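Setting Up Your Rulmont Snack Cart
Section 2: Loading the top tray

By now your cart should be standing level with the wheels locked (if it isn't, go back to Section 1, I'll wait). This is the fun part! I've loaded more of these than I can remember and I still do it in the same order every time.

1. Wipe the gray top and let it dry completely. Crumbs work their way under everything.

2. Put your boxes along the back edge first, biggest one facing front. I like to turn the others a little so they fan out and you can still read the names.

3. Lay the bags flat in the open middle, printed side up. A slight tilt is fine, they never stay straight anyway.

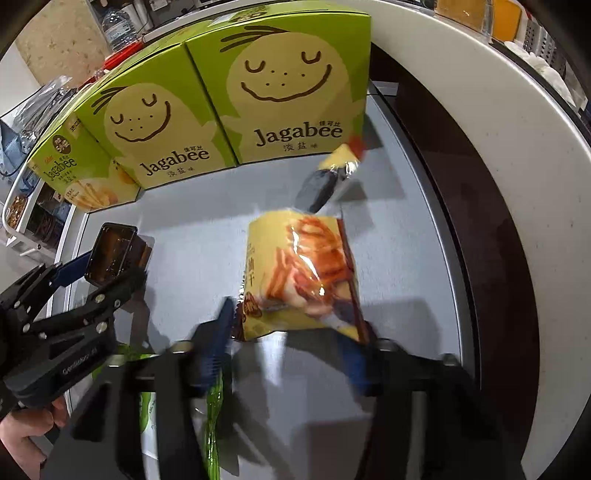 Fig. 2-1. Jagabee boxes along the back, yellow snack bag in the middle.

4. Tuck the little wrapped pieces in by the corners of the boxes. If you leave them out front they slide right off when somebody bumps the cart.

Note: The Prustora tray liner (part 1272) is optional. I skip it at home, but it does quiet things down if you're rolling over tile.

Caution: Keep the load on the top tray under 18 pounds. Please don't lean on it, either!

5. Now sort out whatever's left. Jars go on the side rack, where you can see what's in them. Big sacks of flour stay down on the floor, under the table or beside the cart, and never up top.

6. Set cups and plates aside until the food is placed. I keep my paper cups upside down so nothing drops into them.

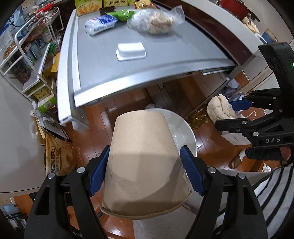

Fig. 2-2. Paper cup turned upside down, with the plate behind it and the cart farther back.

7. Go over the floor last. Wrapping, cloth bags and cardboard boxes all need to be out of the way before you unlock the wheels, and yes, I mean all of them. I once dragged a sack halfway down a hallway before I noticed.

Note: If you have the Rosa rack in place of the Deligiannis one, the lower shelf sits a bit closer to the floor. Tall jars may not fit there, so try them on the shelf above.

Wheel locks and moving a loaded cart are covered in Section 3.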